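Tedesco's free laundry night is back, and it's bigger

The Istach Street wash house in Tedesco opens its doors for free laundry night again this August, and this time every machine in the place is part of it. That's 14 washers and just as many dryers, all running at no charge from 6 p.m. until the last load is folded!

Last year the night was a try-out with half the machines, and the line went out past the bakery. People brought work clothes, baby blankets, whole sets of curtains. Between the first night and the end of winter, neighbors washed and dried 3,447 loads, a number the wash house has painted in blue on its front window - and it looks great up there.

Money for the new season comes from Kandico, the hardware store two doors down, and from the spring street fair, where the pie table alone brought in $600. Detergent is included. There's an unscented kind this year too, after plenty of requests from families with small kids.

Each household can sign up for two loads. Slots are 30 minutes apart, and the sign-up sheet hangs inside the door on the left. Walk-ins are welcome whenever a washer is open. Comforters and other big pieces should go in early, before 7, as the two largest machines fill up fast.

The folding tables get busy too. Last season they turned into the best spot in the neighborhood for swapping stain tips, recipes and news about who's hiring.

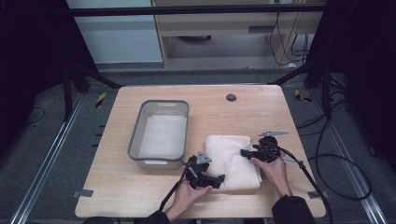

One regular from the Caltomero apartments said she would happily give up a load if the doors opened an hour sooner, as her shift starts at 8 and towels take forever to dry. The wash house likes the idea and plans to test a 5 p.m. start next month.

Bring your own basket, and bring quarters only if you want something from the snack machine.

Recent items
Caltomero bus stop gets its bench back
Library adds Saturday story hour
Street fair pie winners, with recipes
Pool hours change for late summer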